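Renting Out My Spare Room: Your Questions

I let the spare room in my flat on Todard Street, and the same things keep coming up in my inbox.
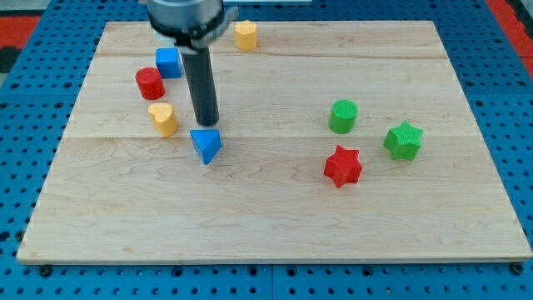 How much is the deposit?
It's $200, and you get it back within 16 days of moving out. I'm pretty relaxed about small marks — we all drop things! What I do charge for is hot pans put straight down on my kitchen counter, so please grab a board first, a pale wooden one like the one on the blue pegboard is perfect. Scratch that as much as you like.

Are bills included?
Water and internet, yes. Electricity we split down the middle. In December it crept up by $40 (the heater in the hall is a greedy old thing), so keep a little aside for winter.

How long do I have to stay?
I ask for 6 months to start with. After that we go month to month, and either of us can call it off with a few weeks' warning.

Do I need references?
One from your last landlord, please. If Wiriya Lettings handled your old place, they usually email me back the same day.

Can I have friends over?
Of course! Just text me first if they're staying the night.

Is there parking?
Only on the street, and the Erkunside end fills up early. I'd take the bus.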